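Washing and Storing Cotton T-Shirts

Updated June 2022

Cotton jersey is a knit, and a knit moves. Most of the trouble people have with T-shirts (twisted side seams, short bodies, wavy hems) comes from heat and from hanging the shirt while it is heavy with water.

Washing

Turn dark shirts inside out. Wash at 28 degrees C for ordinary wear and keep 60 for white undershirts and anything with body oil at the collar. Fill the drum loosely. A packed load rubs the cloth and leaves detergent in the folds, where it dries as pale streaks on navy and black.

Spin speed matters less than people think, but 680 rpm is enough for jersey. The slow spin on our old Memby machine is marked only with a snail, so check the manual.

Drying

Shake each shirt hard by the hem, twice, before it goes on the line. Peg at the side seams, hem up. Pegs at the shoulders leave points that do not iron out easily. In a dryer, use low heat and take shirts out slightly damp. February is the worst month for line drying in Tikville — allow two days, or use a rack near a window left open a crack.

Pulling back to shape

A shirt that has dried short can often be recovered in part. Dampen it with a spray bottle, lay it on a flat surface, and pull from the hem in small steps, moving from one side seam to the other. Do not pull on the neck rib. Leave it flat until dry.

Folding

A bed gives more room than a table. Smooth the body before bringing the sleeves in, and keep the hem straight; a crooked hem carries through every later fold. The Iva drawer insert takes a folded width of 63 mm per slot if shirts are stored on edge. 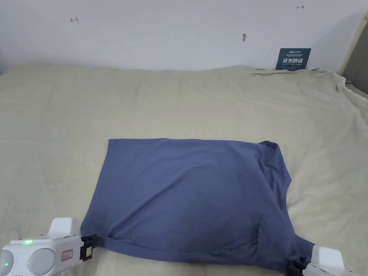
A reader in the Angelovski building writes that she folds straight from the dryer, while the cloth is still warm, and finds that creases set in the wrong place are hard to remove later. Her remedy is a damp washcloth over the crease and a few seconds of a medium iron. It works on plain jersey. Keep the iron off printed areas.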